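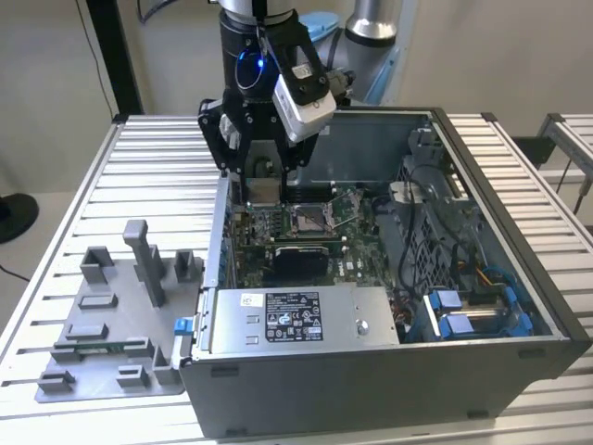

Page last changed: April

Keep the Old Computer

My desktop is eleven years old and I am typing this on it. Big gray tower, sits under the desk, hums. Last fall the store in Gorkley told me it was finished. The kid at the counter was nice about it. Said it couldn't take the new system, said I should think about recycling it, said they had a deal on.

I said no thanks and took it home on the bus. On my lap. It is heavier than you'd think.

So this is my case for the old computer, and by that I mean yours too, the one in the closet that you feel a bit bad about.

First thing. What do you do with it? Really do, most days. I wrote mine down for a week. Email. Bank. Recipes. Letters to the county about the drain on our road, which is another essay. One video call with the grandkids. A card game I won't name as I've lost too many evenings to it. Not one thing on that list needed a machine made this year. Half of it would've run on the one before this one.

And yet the price they quoted me was $1,513 with the monitor. I have a monitor. It works fine. They'd bundled it and the bundle was the deal. Without the bundle, not a lot less, which tells you something about bundles.

What I spent instead: 40 dollars on memory, used, from a guy's table at the Jesstead swap meet. Then a solid state drive, also not much, and an evening with the side panel off and a flashlight in my teeth. A can of air. You would not believe the dust. I won't describe it. That was Tuesday, and by bedtime the thing started up faster than it had in years. My whole repair education up to then was changing a lamp cord.

Which gets me to my real point. You can open a tower. Thumbscrews if you're lucky, regular screws if you're not, the panel slides back and there it all is. The board, the drive, the fan that's been making that noise. Everything plugs into something. Things come out and other things go in. Try it with the new slim ones. My sister's laptop has the memory soldered down and the battery glued. Glued! She was told it would cost less to replace than to fix and I believe it, becuase somebody sat in a room and made sure of it.

That is a choice a company makes. We talk about it like weather. Oh well, they don't last anymore. They'd last if they were built to be opened, and we'd know that if more of us had ever opened one. 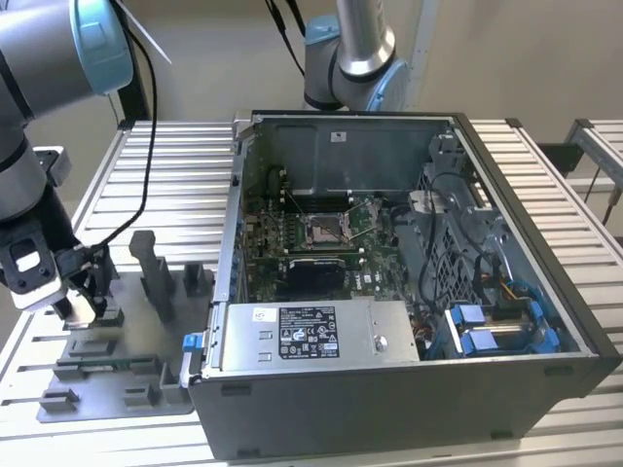 A small green circuit board, upright in a fixture.

I've heard the other side. My neighbor gives it to me over the fence pretty regularly. Old machines use more power. Some do, sure, when they're working hard. Mine sits there showing me a recipe. And making a new one takes power too, and metals, and a ship to bring it here. None of that shows up on my electric bill so it's easy to leave out. Leave it out and new wins every time.

Security. OK, this one's fair. When the updates stop, you shouldn't be doing your banking on it and I won't pretend different. But look at what stopped. The hardware didn't go bad. A date went by. I put one of the free systems on mine, took me two tries and some language, and it gets updates every week or so. Looks a little different. The trash can moved. I lived.

Not everyone can do that, my neighbor says, and she's right. Not everyone should have to. That's an argument for longer updates, though. It's a funny argument for a landfill.

Then there's the one about jobs and the economy, people have to buy things. Fine. Buy a repair. The shop on Ravdale Street closed two winters ago and that was three people who knew how to fix stuff and would look you in the eye and tell you when it wasn't worth it. Sometimes it isn't! I had a printer like that. But you want that from someone who isn't standing next to a stack of new printers.

Our county library has a lending shelf for laptops. Old business ones, wiped and cleaned up. I asked what they cost to get ready and was told $526 for the whole shelf, parts and all. Kids do homework on those. There was a waiting list last I looked. Meanwhile the dump out past the Sastry turnoff has a cage for electronics and every time I go there with brush it's full, and plenty of what's in it looks just like what's on the library shelf.

I keep thinking about that cage. If a town of 1,000 households hangs on to each computer two more years, you don't need a study. You need a smaller cage.

What I'd like is pretty modest. Screws, not glue. Parts for sale to regular people, at a price that isn't an insult. A page that says how the thing comes apart. And print the update date on the box, big, next to the price, so you know what you're buying is a computer till such and such. I bet a lot of those prices would look different.

Also schools. We had shop class, we took apart a lawn mower engine and got about two thirds of it back together. I learned more from the leftover third than from a lot of other things. Give kids a dead computer and a screwdriver. Unplugged, obviously, and leave the power supply box closed up, those can bite. Everything else, have at it. Let them find out which part is the memory by pulling it and seeing what the machine complains about.

Mine will quit someday. I know that. There's a capacitor on the board that looks a little puffy to me, and I've got an eye on it. When it goes I'll see if it can be fixed, and if it can't I'll pull the drive and the memory and put them in the next one, which will also be used and will also be ugly.

For now the card game runs great. Comments are open till the weekend, then I'm away. If you've got a spare case fan, the small size, write me, I still need one.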